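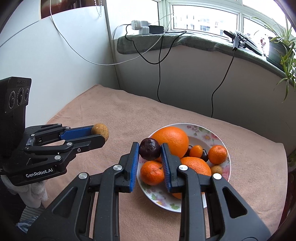
Marmalade with less sugar — will it keep?

quincecorner
Posted 4:12 pm
My mother's recipe is equal weights of sugar and fruit plus a bit extra. I find it too sweet now and want to cut it by a third. Has anyone done this and kept the jars in a cupboard over summer? Last batch was made in the Lindgren pan, if that matters.

hobnail
I cut mine by a quarter and it's fine until June. After that I put the jars in the fridge. A third is pushing it in my view.

Bressay_Jam
It won't set properly. Sugar does the setting along with the pectin. You'll be boiling it for ages and it'll go brown and taste of toffee. Leave the recipe alone and use sourer fruit.

quincecorner
Sevilles are finished at our market so sourer fruit is difficult. I've got ordinary oranges and some big loose-skinned ones.
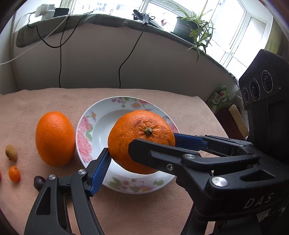
One of the big ones, pitted skin and dry stem cap still on

hobnail
Those with baggy skins have hardly any pith, so not much pectin. Add lemons. I use 4 to a full pan and tie the pips in muslin.

tannerslane
Disagree with Bressay. I've made reduced sugar marmalade for five years and it sets if you soak the peel overnight. Softer set, yes, but it stays on the toast. I do mine 200 g at a time less until I don't like it any more.

Bressay_Jam
A softer set is a sauce. And the keeping question hasn't been answered. Under 60 per cent sugar it can go mouldy once opened, sometimes before.

tannerslane
Small jars, then. Mereck do a short one with a decent lid. The Mavano lids went rusty on me.

quincecorner
Thanks both. Does the peel need to be thin? I've been using the Fistoletti slicer and it comes out like thread.

hobnail
Thin cooks quicker. Make sure it squashes between your fingers before the sugar goes in — it won't soften any more after that.

Bressay_Jam
On that we agree. Thick for me though.

quincecorner
Right, going for a quarter less, lemons in, small jars in the fridge once opened. Peel is soaking now.

Thread viewed 1,386 times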